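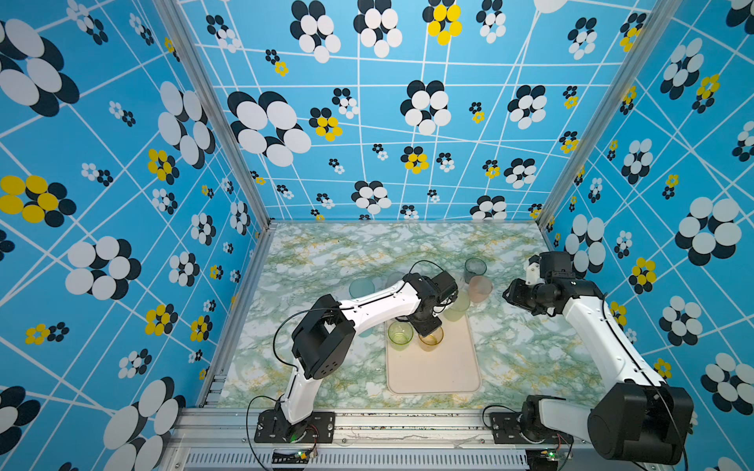
From: Agnes Lennox
To: tableware list
Subject: Re: Translucent cups, mixed colors – worth it?
Date: 18th February

Consuelo Villaseñor wrote:

> Has anyone lived with the colored see-through cups for a while? I'm
> tempted by the Briltola set for the lunch room. The catalog says the
> colors "keep everyone's drink their own" and that they stack without
> sticking. I'd put them out on a tray by the sink. We have a patterned
> counter and very loud wallpaper, so part of me thinks clear glass
> would be the sane choice. Rhona says go for it. What do the rest of
> you think?
>
> Consuelo

Consuelo,

I'd be slow to believe the catalog. I've had a set of this type (Vislow, not Briltola, but I'd be surprised if you could tell them apart at arm's length) since October, and the business about keeping your own drink only works if people can agree on what the colors are called. Ours can't. Kirsty Laing's "green" is my "yellow", and put a yellow-green one next to a light green one and you'll have two people reaching for the same cup by lunchtime. Teal is fine. Amber is fine. Peach and pink I'd call one color until somebody shows me otherwise.

It gets worse with the pale ones. A pale aqua cup on a white marbled top is hard to pick out at all, and if your counter has green or mustard veining in it, the greens and yellows go the same way. I've put my elbow into one twice. The dark teal I can find from across the room. If you can buy them singly, buy the dark ones and skip the pastels. I don't think Briltola sells them singly, though, and I suspect that's how they get rid of the pastels.

About the tray: yes, but a plain one. Beige would do. The raised rim is the part worth paying for, and it only has to be slight. I'm less sure about leaving the whole set on it. Two or three on the tray and the others toward the wall is what ours comes to by the end of the day anyway, whatever the sign says, so I'd get the small tray and save the money.

Stacking – well. They stack. "Without sticking" I'd like to see tested by someone who puts them away damp, as everyone does. Mine needed a hard twist after one weekend in the cupboard. Jhosep Salazar swears a dab of dish soap on the outside cures it, and then of course you have soap on your cups.

As for the wallpaper, I'm the wrong person to ask. We have big flowers and a white grid on blue and I stopped seeing it years ago. I will say that Rhona's argument, that colored cups "pick up" the yellow in a pattern, sounds to me like something from a showroom. With that much going on behind them I doubt anybody will notice what the cups are doing.

What does the set cost now? And does it say anything about the dishwasher, top rack or otherwise? The Vislow leaflet said "suitable" and left it there, and mine have gone a bit cloudy at the rim.

Agnes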